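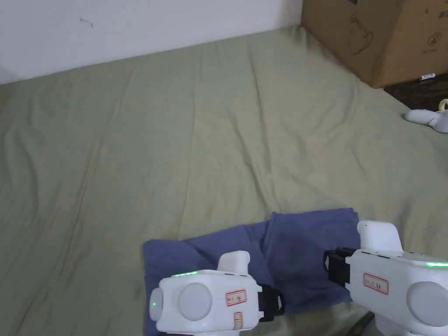 The Flat Part of the Bed

Fitted sheets fail at the corners. Everything else that goes wrong with them – the ripples across the middle, the slack strip along the wall, the hem that shows at the foot – begins at one of four pockets of sewn fabric and travels inward. The trade has known this for decades and still sells most sheets on the thread count of the top panel, the one part that rarely causes trouble.

Vendula Kováčik has spent most of her working life on the other parts. She runs the test room at Prodholm, a small bedding maker that supplies sheets to rental furnishers and student housing. Her records cover 1,053 sheets, each logged from first wash to withdrawal. The log has columns for pocket depth, elastic length, shrinkage along the warp and shrinkage across it. It has no column for softness.

"Softness is a sales question," she says. "I am asked whether it stays on."

A sheet stays on a mattress through tension and friction. Tension comes from the elastic, which pulls the hem in under the mattress and draws the top panel outward. Friction comes from the contact between the underside of the fabric and the mattress cover, and between the hem and the slats or base. When a sleeper turns over, the top panel is dragged sideways. If friction on the top is high, the load stops there. If it is low, the load passes to the corners, and the weakest corner gives up some fabric. That fabric does not go back. It collects on the top as a crease, usually a diagonal one, running from the corner that slipped toward the middle of the bed.

Diagonal creases are therefore useful to read. A crease that runs parallel to one side generally means the sheet is too wide for the mattress or has been put on off center. A crease at an angle points at a corner. Kováčik's staff are taught to follow it by hand to its end and check the pocket there before touching anything else.

The depth of the pocket is the figure most buyers get wrong. Prodholm's standard line is cut for mattresses up to 25 centimeters deep. A mattress of 20 centimeters leaves extra fabric to go underneath, and this is generally fine. The reverse is worse. A topper adds height that the buyer seldom measures, and the hem ends up sitting on the side wall of the mattress, where the elastic has nothing to grip and slides upward during the night.

Shrinkage complicates the matter. Woven cotton loses more length along the warp than across it, and the loss is greatest in the first washes. Prodholm cuts its panels with a 7 percent allowance along the warp. A new sheet can consequently look loose on the day it is unpacked and correct a month later. Returns peak in October, when students move in, and a good share of the returned sheets are marked "too big" by people who have not yet washed them.

Beds against walls

The second half of the problem is the room. Test rigs stand in the open with access from all sides. Beds in apartments do not. In small bedrooms the long side is often pushed flat to the wall, and the two far corners have to be reached by leaning or kneeling across the mattress, which presses down the very surface being dressed.

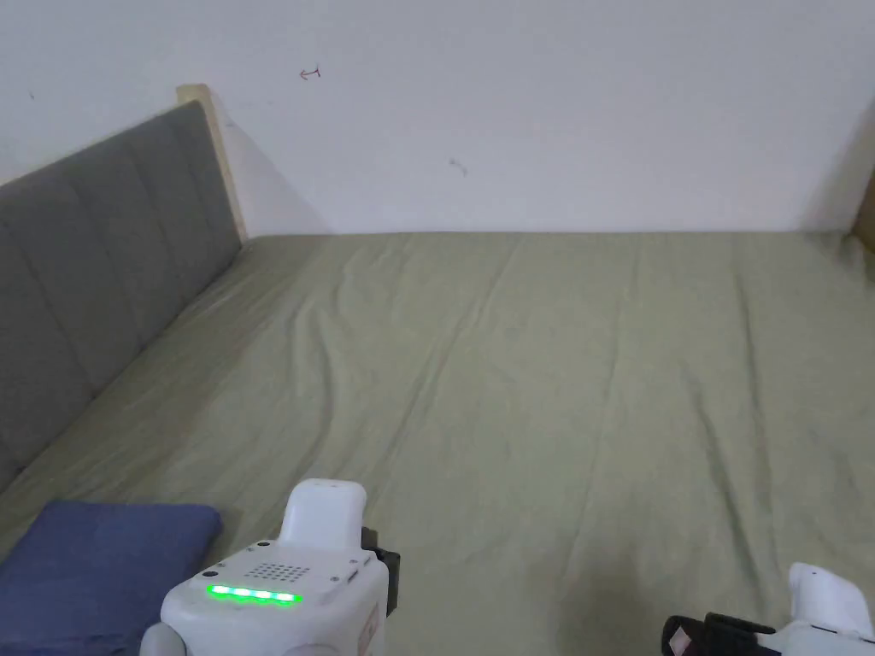

Kedir Abera fits out furnished rentals for Gomunton and has made a great many beds in this position. His method starts at the far side. The head-end corner by the wall goes on first, then the foot-end corner by the wall, and only then the two near corners. Done the other way around, the near corners hold the sheet in place and the far ones must be stretched over at arm's length, with the mattress resisting.

Where there is room, Abera pulls the whole bed out by the width of a forearm, seats the far corners from behind, and pushes it back. Where there isn't, he lifts the far corner of the mattress with one hand flat underneath and draws the pocket over with the other. The elastic should pass completely below the bottom edge. A pocket that is only hooked over the corner looks right and holds until someone sits down.

Corner posts and side rails narrow the gap further. A mattress that fits tightly inside its bed leaves little space for fabric, and a thick hem may bunch beside the post. The remedy is to feed the seam of the pocket down first, keeping it in line with the vertical edge of the mattress, and to smooth the fabric away from it in both directions. Bunching at a corner is a matter of appearance if the hem is fully under. If it is not, the bunched fabric is the first to work loose.

Upholstered headboards behave differently from bare wood. The padding gives a little, so a hand can get behind the mattress without scraped knuckles, but it also grips. A sheet trapped between mattress and padding will not slide when the top is smoothed, and the smoothing only moves the slack toward the foot. Abera frees that edge before he does anything to the middle.

Walls suffer as well. Bed posts, knees and the edges of moving boxes all leave marks at mattress height, and pale paint shows them. Iqra Butt, who handles inspections for the same company, recommends a damp cloth with a drop of dish soap, tried first on a spot behind the furniture. Melamine sponges will lift most scuffs but polish flat paint to a visible shine. Pencil and ink need separate treatment, and on ink she goes straight to stain-blocking primer.

The order of work

Prodholm and Gomunton have compared procedures, and the differences are small. Both clear the bed completely. Move-in days tend to turn the mattress into a workbench, with boxes, tape and folded linen set down on it, and anything left there pins the fabric and hides a slack area. Cardboard also carries grit from the floor of the truck, and grit is abrasive on a woven surface.

Towels are worth a separate mention. A towel put down on a sheet while still damp passes moisture to it, and the affected area dries with its own set of creases. Dark towels may also pass on dye during their first washes. Abera's crews hang them before starting on the bed.

Smoothing is done with the forearm, from the center outward, in long strokes at right angles to the nearest edge. Short strokes with the palm push ripples from one place to another. Any slack that reaches the side is taken under the mattress by hand. Kováčik advises against pulling on the elastic itself, as repeated stretching at one point breaks the rubber core inside the casing while the casing stays intact. The corner then feels normal in the hand and has no pull.

Color has a modest effect on the result. Mid-toned sheets, greens and grays especially, show shallow creases under side light from a window and almost none under a ceiling lamp. Châu Ngô, a textile finisher who has worked on both plain and brushed cottons, puts this down to contrast between the lit and unlit sides of the fold. White scatters enough light to fill the shaded side, and very dark cloth gives the lit side little to reflect. Plain weaves show more than sateen, and line-dried cloth more than cloth taken warm from a dryer.

Straps and sewn anchors

Several accessories claim to solve the corner problem. Clip-on straps that run diagonally beneath the mattress do add tension, though the clips concentrate it on a small patch of hem and the fabric eventually tears there. Full-length straps that cross from side to side spread the load better and are slower to fit. Tolera Tekleab, who designs for the bedding label Alemneh, prefers a wider elastic sewn all the way around the hem. Cheaper sheets have elastic at the corners only, leaving the long sides held by nothing but the weight of the mattress.

Tekleab also sews a short tab inside each head-end pocket so that the user can tell the ends apart by touch. On a nearly square mattress, fitting the sheet a quarter turn out is the most common error and the most tiring to correct, particularly on a bed with one side to the wall. The tab adds a little to the sewing time. Prodholm is now testing a similar one in a contrasting thread, with results due once the present batch has been through its washes.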